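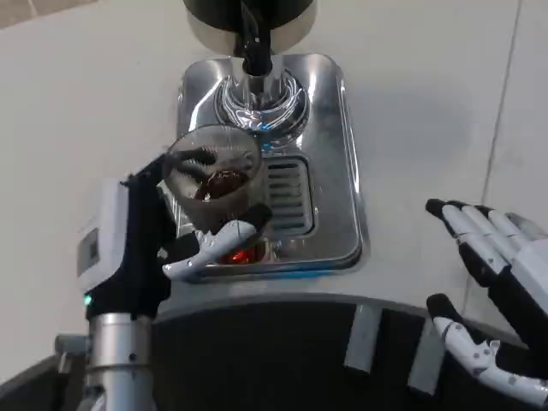
# Eswood countertop drink dispenser: nine weeks in

I'll start with the price so you can leave early if you want to. I paid $295 for the Eswood, and I went back and forth on it for most of the winter. Our old dispenser was a plastic jug with a spigot that dripped all over the counter, and it cost next to nothing, so this was a big jump for something that (let's face it) pours drinks.

But I love it. I do! I have complaints, and I'll get to them, but it has stayed on the counter when a lot of other gadgets have gone to live in the basement.

## The looks

It's a handsome thing. The top is dark with a band of brushed silver metal around the bottom of it, and the base is shiny stainless steel with rounded corners, so it doesn't scream "office break room" the way most of them do. My sister thought it was a fancy espresso machine until I set her straight. There are little lights down at the base too, some blue and one a sort of orange-red, and they bounce off the steel in the evening. My husband calls it the spaceship. I thought I'd hate them and now I kind of miss them when it's unplugged.

## Pouring

The nozzle is short and points straight down, and I can't say enough good things about that. The jug used to shoot off at an angle and you had to chase it with your glass. With this one you hold the cup under and you're set, and even my mother-in-law, who has shaky hands, gets hers without a spill most days.

Tall cups are where it shines. We go through a lot of the clear plastic tumblers when people come over, and there's enough room to get one under the nozzle at a bit of a tilt, so fizzy stuff doesn't foam up and over. Wide mugs are fine. My big soup-bowl coffee cup is a squeeze and I end up bumping the chrome piece every single time.

I've run cold brew, iced tea and cola through it. Cold brew is the winner. Cola works but goes flat if you leave it overnight, so only load what you'll drink that day.

## Cleaning (the long part, sorry)

The tray has a raised rim, which saved my counter the Wednesday my nephew walked away mid-pour. The slotted grate on the right side takes care of the drips and it rinses clean under the tap.

What drives me nuts is the steel. Every fingerprint, every water spot, every dried dot of tea shows up on that polish. I wipe it down at breakfast and by lunch it looks like a toddler has been at it. A dry microfiber cloth works better than anything wet, and skip the spray cleaners, they leave streaks. The chrome fitting in the middle of the tray is the worst spot because it's all curves and the cloth won't get in behind it. I use an old toothbrush. If Eswood ever makes a matte version I'll be first in line.

Run warm water through it before you switch drinks, too. I skipped that once and had tea-flavored cola, and I don't recommend it.

## Customer service

The first one arrived with a dent in the base. I wrote in expecting a fight, and a very patient man named Fongchan Somboon had a replacement on the way that same afternoon, no photos of the box from six angles, none of that. The second one came in perfect shape.

## What else I looked at

The Flodimeck was cheaper by a good bit, but the tray on it was so shallow I could see the puddle coming. The Grillosmont was gorgeous and way too big for my counter.

## Would I buy it again?

Yes, for a house where people are always wandering in for something to drink. If it's just you and one glass of iced tea a day, keep your pitcher. I'm taking off one star for the fingerprints, so four out of five, and I'll come back and update if the nozzle starts dripping.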